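Navska Hand-Held Gripper, Collection Kit

Equipment > Demonstration Capture > Hand-Held

The Navska is a hand-held gripper for recording manipulation demonstrations without a robot arm. The operator holds the tool, does the task by hand, and the session is saved as training episodes. It is sold singly or as a pair for two-handed work.

Each tool has its own wide-angle camera, set so the fingers stay in view during the whole recording. Finger pads are a wear item and can be changed on site. Pads from the older Ojala tool do not fit.
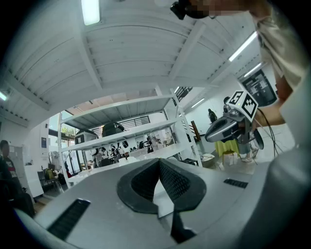 Hand-held grippers in a shared workspace. The second tool carries a marker cube on top.

Recordings are sorted and trimmed in Felel, our desktop software. Operators can tag an episode as good, retry or discard before upload. Discarded episodes stay on the local drive for 7 days. Exported files load directly into Praria training jobs.

Pair kit contents
2 hand-held grippers
2 marker cubes
2 cables
12 spare finger pads
1 carrying case

Warranty: 365 days, finger pads excluded
Felel license: included, one workstation
Part number: NV-107

Calibrate each tool before its first session and again after changing pads. Keep marker faces clean and do not write on them. Replacement cubes are sold separately and must be registered in Felel before use.

Orders placed in January ship in February. For quantities over 12 pairs, request a quote.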